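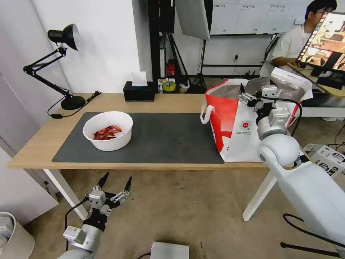 Have you ever tried to unpack a bag wearing oven mitts? A robot arm feels like that all the time! I've been building one with my friends at the Pallodberg workshop since September, and the two-finger gripper took me longer than all the rest.

A gripper works like your thumb and pointer finger. A little motor pulls the two fingers together, and the computer has to tell it when to stop. Stop too soon and your snack drops – squeeze too long and you get crumbs. We wrote down every try in a notebook, and by last week we had 474 of them (my handwriting gets pretty bad after page seven).

Soft bags are tricky because they change shape when you touch them. A bowl stays put. Something wrapped in plastic has loose bits that crinkle and slide, so you have to choose where to pinch.
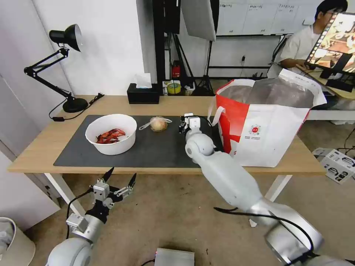 Efua Eshun asked if the arm knows what it's holding. Good question! Ours doesn't. It only knows how far apart its fingers are, so a bun and a ball of socks could seem just the same to it. Next we're adding a squishy sensor to each fingertip – I already have the glue.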